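I got to Rondley on a Tuesday, early enough that the kettle was still on, and we started with the table because I couldn't stop leaning on it. It's a big brown thing with a matte top, and I asked whether the scuffs bothered her.

"Oh, not a bit!" she said. "I had a glossy white one for 11 years and you saw every crumb. With a dark colour you can just get on with it."

She paid Fekholm 70 dollars for the board, second-hand, and drove it home with the boot tied down (the neighbours had a good laugh). I wondered if she'd ever sand it back. She pulled a face.

"My sister wants me to oil it. I like it dull. You put a red block down on that brown and your eye goes straight to it, doesn't it?"

We got onto blocks after that and stayed there for 45 minutes. She favours plain cubes in strong colours, nothing with letters on, and she's still cross with Eklund for dropping the old orange-red. "They changed it to a sort of salmon. Who asked for salmon?" I had no answer, so I took another biscuit.

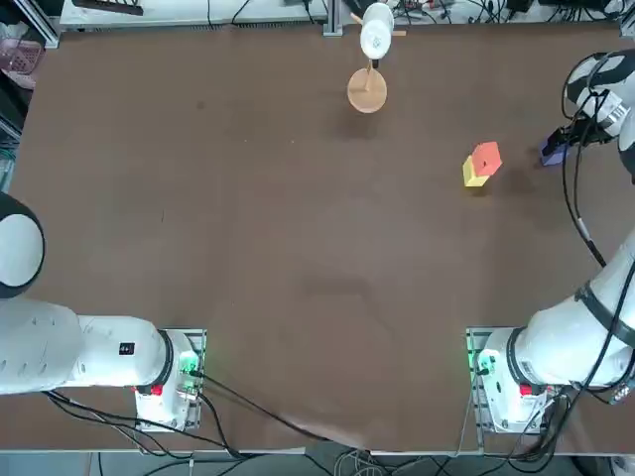

Rernska, Issue 37
The red cube is still her favourite, and the scuffs are staying.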